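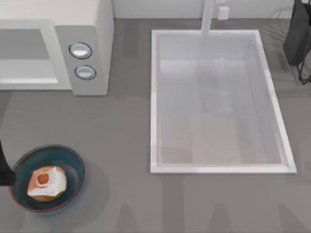
Kitchen layout from above, microwave on the left, sink to the right of it.

Microwave trips the breaker when anything else is on. New circuit or live with it?

Posted in Home Electrical by terska_lane

We bought a 1960s ranch in October and the kitchen has two outlets over the counter, both on the same 15 amp breaker. The microwave is a countertop Masson with dials, nothing fancy. Run it alone and it's fine. Run it with the toaster or the kettle and the breaker goes in under a minute. The refrigerator is on its own breaker, I checked by turning things off one at a time.

The panel is in the garage, on the other side of the kitchen wall but at the far end. It has two open spaces. The basement is unfinished under the kitchen so the joists are open the whole way.

An electrician from Skornex came out and quoted 909 dollars for one new 20 amp circuit with a GFCI outlet where the microwave sits. That seemed high for one outlet. My brother-in-law says to just swap the 15 amp breaker for a 20 and be done with it. I don't want to burn the house down, but I also don't want to pay for work I don't need.

Is the quote reasonable? And is the breaker swap okay if I only use the microwave and toaster together now and then?

flelport_mike
Moderator, 250 posts

Don't swap the breaker. The breaker protects the wire in the wall, and a 15 amp circuit from that period is almost certainly 14 gauge wire. 14 gauge goes with a 15 amp breaker. Put a 20 on it and the wire can run hot for a long time before anything shuts off. "Now and then" doesn't help you. It only takes one long evening with the oven broken and everybody using countertop appliances.

The load is easy to work out. Look at the label on the back of the microwave for input watts. This is a different number from cooking watts, and it's always higher. Divide by 120. A lot of countertop models come out at 10 to 13 amps. A toaster is another 7 to 10. Your 15 amp breaker is doing what it should.

What you want is at least one new 20 amp circuit in 12 gauge wire. Current code in most places asks for two 20 amp small appliance circuits serving the kitchen counter. An old kitchen usually doesn't have to be brought up to that until you remodel, but if someone is already pulling cable through open joists, ask what the second circuit would add. The second one is often much cheaper than the first. The trip, the permit and the panel work are already paid for.

On the quote — it depends on where you live and what's included. Ask for these in writing:

- permit and inspection
- type of breaker (some areas require combination AFCI/GFCI, and those cost a good deal more than a plain one)
- patching, if they open the wall
- length of cable run

If the permit and a combination breaker are in there, I wouldn't call it a ripoff. Get two more quotes anyway. Mine ranged quite a bit for the same job, and the cheapest one had left out the permit.

Also ask them to look at the grounding while they're there. A house from the sixties may have grounded outlets that aren't connected to a ground.

burnt_toast_80

909 is nuts. I did mine for under 200 in parts. Cable, breaker, box, outlet, done in a Saturday. If the joists are open it's just drilling holes and stapling. Pull a permit if your town makes you.

In the meantime plug the toaster in at another room, that's what we did for years.

hallway_outlet

The last answer is fine if you've worked inside a panel before. If you haven't, the main lugs stay live even with the main breaker off, and that's the part I would pay someone for.

One way to split it — some electricians will let you run the cable and mount the box yourself, then they do the panel connection. Not all of them will. Ask before you start, and check whether your town allows a homeowner permit for it. Leave everything uncovered until the inspector has seen it.

Please don't run the microwave off an extension cord to another circuit while you wait. Most of the cords people have around the house are too light for it. Use the kettle on the stove or make the toast first.

Contact us | Terms of use | Copyright Terska Home Help | Back to top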